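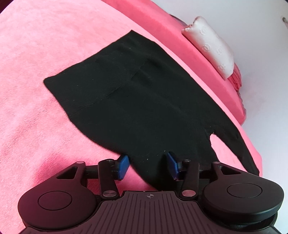 Ticket 2841 — Greifer fasst bei schwarzem Strick daneben
Gemeldet von: Ornella Marino, Textilpflege Haus Sondlow
Status: in Arbeit

Hallo Sang-wook, ich schon wieder! Seit dem Update im August zickt der Drimeo beim Zusammenlegen, und zwar immer bei den dunklen Sachen. Handtücher, Bettwäsche, helle Blusen laufen prima durch, aber bei schwarzem Strick greift er gern zwei Lagen statt einer oder kneift in die Decke darunter. Gestern Abend waren es 31 Teile, davon musste ich 4 von Hand nachlegen (stehen alle im Protokoll).
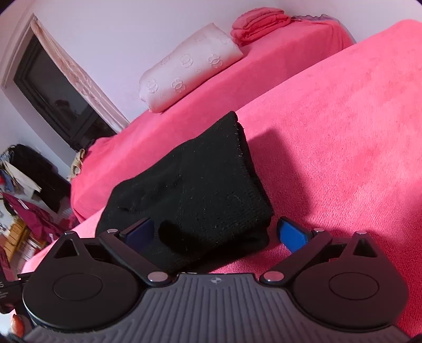
Neustart habe ich gemacht, Kalibrierung auch, zweimal sogar. Bei dickem, schon gefaltetem Stoff ist es am schlimmsten, da findet er die Kante einfach nicht. Ach ja, und Flusen! Ich habe ein Teil vorher abgerollt, danach ging es besser — kann aber Zufall gewesen sein.

Was mir noch wichtig ist: Früher haben wir zu zweit gelegt und dabei gequatscht, jetzt stehe ich meistens allein da und passe auf. Meine Schultern freuen sich, das gebe ich gern zu, aber wenn ich alle paar Minuten eingreifen muss, komme ich zu den Näharbeiten gar nicht mehr. Und die hat Plostow uns bei der Einführung ja extra versprochen.

Bis ihr was habt, mache ich es so:

1. Schwarze Teile einzeln und ganz glatt auflegen, Ärmel zur Seite.

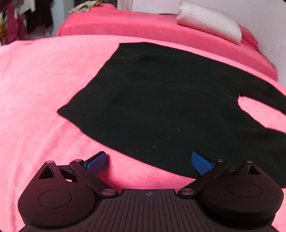
2. Greifkraft auf Stufe 2, Tempo runter.

3. Fehlgriffe mit Uhrzeit notieren, Liste geht nach Feierabend an Gunn.

Antwort Sang-wook Cha, 14:20 Uhr: Danke, super beschrieben! Ich tippe auf die Kantenerkennung. Bitte lass Stufe 2 erst mal drin, ich schaue mir heute die Logs an.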